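Why Do Plugs Have Different Shapes?

Have you ever gone on a trip far from home, pulled out a charger, and found that it just would not fit in the wall? It's a strange feeling! The charger works fine in your kitchen, so why not in a hotel room on the other side of the ocean?

The answer is a great story, and it begins before your great-great-grandparents had refrigerators.

First there was only light

When electricity first came to people's houses, it was used for one thing: lamps. Wires ran to the ceiling, a bulb screwed into a holder, and that was that. There were no outlets in the walls at all.

Then inventors came up with toasters, irons, and fans. Wonderful! But how do you power a toaster when the only electricity in the house is on the ceiling? People unscrewed the light bulb and screwed the toaster's cord in where the bulb had been. Imagine making breakfast with a cord dangling over your head — and in the dark, too, if it was early.

So inventors got busy on something better. They made a plug with metal prongs and an outlet with matching holes. You could push it in and pull it out in a second. The trouble was that inventors in different countries were all working on this at the same time, and they each picked their own shape. Flat prongs, round prongs, slanted prongs, two prongs, three prongs. By the time anyone thought about sharing one shape, millions of homes were already wired. Changing them all would have cost a mountain of money.

What are the prongs for?

Electricity needs a path that goes all the way around, like a race track. We call that path a circuit. One prong is part of the way in and another is part of the way back. If there is a gap anywhere, the electricity stops flowing. That's all a light switch does, by the way. It opens and closes a gap.

Many plugs have a third prong, called the ground. Most of the time it does no work. But if a wire comes loose inside a machine and touches the metal case, the ground gives the electricity a safe path to follow. Then a fuse or breaker can shut things off.

It isn't only the shape

The push behind electricity is called voltage. In the United States the outlets in your bedroom have a push of 120 volts. In a lot of other countries it is 220 or 230, almost twice as much! A hair dryer made for the smaller push can overheat and burn out if it gets the bigger one, even if you find an adapter that makes the plug fit.

Different machines are hungry for different amounts of power, too, and we measure that in watts. A small LED night light might use 2 watts. An LED bulb in a desk lamp might use 11. A microwave could use 1000, and a big space heater can be even hungrier. That's why a grown-up will tell you never to plug a heater into a power strip. The cord can get dangerously hot.

Try this at home

Go on a plug hunt with a grown-up! Don't unplug anything or touch the outlets. Just look.

Which room in your home has the most outlets?
Can you find an outlet with holes for a third prong?
Which things have a big, heavy block on the cord? (That block changes the wall's electricity into the gentler kind that a phone or tablet needs.)

Draw the outlet shapes you find. Then look up the shapes used in Japan, Australia, and Brazil and draw those next to yours. Could you invent a new one? Sketch it, name it, and think about how you would stop it from being pushed in the wrong way.

Words to know

Circuit: a closed path that electricity can travel around
Volt: a unit for measuring the push behind electricity
Watt: a unit for measuring how fast something uses energy
Ground: a safe path for electricity that goes astray

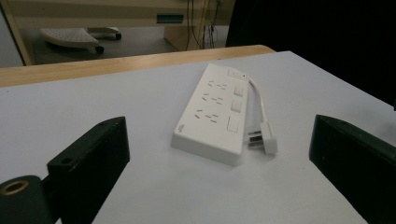
First picture: some of the slots on this white power strip are slanted and some are straight.
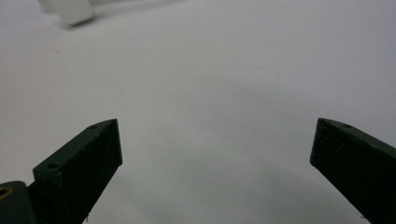
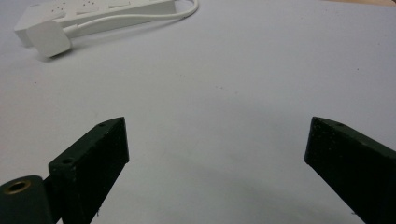
Drendbridge Children's Museum — Young Explorers Department
Written by Morenike Onyeka for readers in grades three to five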